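Last updated: Wed 30 December

Finished the chapter with the ferry in it. Finally! I have been stuck on that ferry since April and I was starting to think Marta would just have to stay on the deck with her suitcase for the rest of her life, poor woman. But this morning I got up before it was light, made the bad coffee (we're out of the good stuff) and she walked down the gangway at Ostport and straight into the supply sergeant, and off they went, talking over each other for 2,000 words. I hardly had to do anything.

For anyone who has only just found this diary, the book is set in the winter of 1943, in a harbor town I made up, with an army camp dropped on top of it. Marta teaches piano. The sergeant counts blankets. They can't stand each other until somewhere past the middle, and then they can, and then he ships out. I know how it ends, I've known since the first week, and I still dread writing it.

The trouble with today's pages is the blankets. I had him signing for 3,000 of them off one truck, and then Normunds read it over lunch and asked me how big I thought a truck was. So that's gone down to 700, and I'm still not sure about it. I spent a good hour trying to work out how thick a folded wool blanket is, using the one off the back of the couch, which is not wool and is not army issue and had crackers in it. If a reader ever writes to me about that truck I will just send them to Normunds.

Ona Pētersons called in the afternoon. She has read up to the dance at Clullilstead Hall and she likes the dance, she likes the band, she likes the coat that gets swapped by mistake, but she thinks Marta forgives him too fast. I got huffy. I said it was wartime and people were quick about things. Ona said that was fine for the kissing but not for the forgiving, and then her soup boiled over and she had to go, and I've been chewing on it ever since. She's right, I think. He read her letter! He read the whole letter and then sealed it back up and let her carry it around for days. I wouldn't forgive that between the soup and the dessert either.

So the plan now is to move the letter. If he reads it before the ferry, then everything at the dance has that underneath it, and she can find out later, maybe when the bus breaks down, and be properly furious for a chapter or two. It means pulling apart 40 pages I thought were done. I felt sick about it for a while and then I felt kind of excited, so I suppose that settles it. 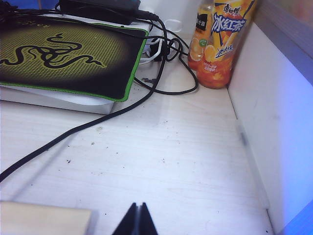 The other thing is the title. I've been calling it Stendell Road all year, after the road out to the camp, and I've gotten used to it, but my cousin says it sounds like a book about a murder. Does it? I tried a few others on the back of an envelope and they all had the word "heart" in them, or "tide," and one of them had both. Stendell Road it stays, at least until somebody pays me to change it.

I also started reading the Aydoğan novel everyone in the group was raving about, the one with the nurse and the lighthouse. I'm only a few chapters in and I'm jealous already. The nurse says next to nothing and you know exactly what she's thinking, and mine can't cross a room without telling everybody how she feels about the carpet. I may have to put it away until I've got my own draft done, or I'll end up copying her without meaning to.

Tomorrow I start on the letter. I want him to read it in the storeroom, standing up, with his gloves still on. And I need to look up what time it would have gotten dark.

Contact | Copyright, all rights reserved | Back to top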